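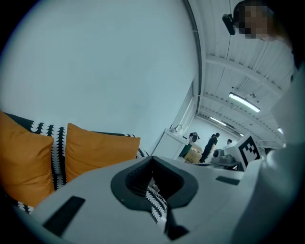 Wrist view from the hand-held gripper, fisheye lens, with the marker board at right and the patterned sofa at left.

Masking the gripper body and checking marker tracking in wrist-view recordings

Updated September 5, 2023

This page covers the preprocessing step between raw wrist video and the pose estimator. It assumes that you have recordings from a hand-held gripper, a calibrated fisheye lens model, and a working install of Flellel, our command-line preprocessing tool. Pose estimation itself is done by Hivine and is covered on a separate page.

Why a mask is needed

The gripper body moves with the camera. Any feature the tracker picks up on it stays at the same pixel position while the rest of the room moves. If enough of these features get through, the estimator concludes that the camera is standing still, and the trajectory shrinks or stalls.

The white shell has little texture, but its edges are strong. The black pads set into the shell and the rim of the dark opening in the middle give stable corners that the detector likes. All of these have to go.

The opening needs a decision. In the view above, the patterned sofa fabric shows through it. Those pixels belong to the room and are valid in principle, but the area is small and bordered by a high-contrast rim. We mask the whole opening.

Step 1. Extract reference images

Pull a set of images from one recording, spread over its full length:

flellel sample --count 200 --spread even session.mp4 refs/

A recording with plenty of movement works best. Short clips in which the camera barely moves will not separate the shell from the background.

Step 2. Build the static mask

flellel mask build refs/ --out body_mask.png

The command computes the variance of each pixel over the set and marks low-variance regions as body. It also marks the black area outside the lens circle, so you do not need a second mask for the corners.

Open the result over one of the reference images and check these places:

The tall part of the shell on the right. It rises well into the view and hides part of the room, and a mask built only for the bottom edge will miss it.
The rim of the opening. Reflections can raise the variance here and leave a thin unmasked ring.
Plain wall. A large white wall has low variance too, and pieces of it can end up in the mask if the camera faced it for long.

Fix leftovers by growing the mask slightly:

flellel mask grow body_mask.png --px 3

Do not go much higher. The region just above the shell often holds the nearest objects, and close features constrain translation better than far ones.

Step 3. Check what is left for the tracker

Run the detector with the mask applied:

flellel features session.mp4 --mask body_mask.png --report features.txt

The report lists the number of accepted features per image and how they are spread over the view. We treat 100 as the lower limit for a usable image and cap the detector at 600. Raising the cap has not improved trajectories on our data and makes matching slower.

Read the spread column as well as the total. A repeating textile, such as the zigzag pattern on the sofa, yields many corners that look nearly the same. They pass detection and then match to the wrong neighbor. Ceiling ribs and evenly spaced beams have the same problem. Two settings help:

match_ratio: lower it to reject ambiguous pairs.
grid_cells: limits how many features one part of the view can supply.

People moving in the background are normally handled by outlier rejection. If someone is close to the lens and fills much of the view, exclude that interval by hand.

Step 4. Check the marker

Hivine uses the square marker to set scale and align each session to a common origin. Detection runs on the undistorted image:

flellel marker session.mp4 --lens lens.yaml --mask body_mask.png

Common failures:

Marker found in raw video, lost after undistortion. The crop is too tight. Increase the output field of view.
Marker found, pose flips between two solutions. The board is small in the image or seen nearly face on. Use detections from closer passes.
Marker not found near the shell. The grown mask is covering its border. The detector needs the full black border – partial squares are dropped.

Step 5. Write the session file

flellel pack session.mp4 --mask body_mask.png --lens lens.yaml --out session.hv

Hivine reads the packed file directly. Keep the mask next to the raw video. It stays valid until the camera is remounted or the lens is refocused, and then steps 1 and 2 have to be repeated.

Known issue

Mask files written by releases from before February store the inverse convention, with body pixels set to zero. Convert them with flellel mask invert before packing.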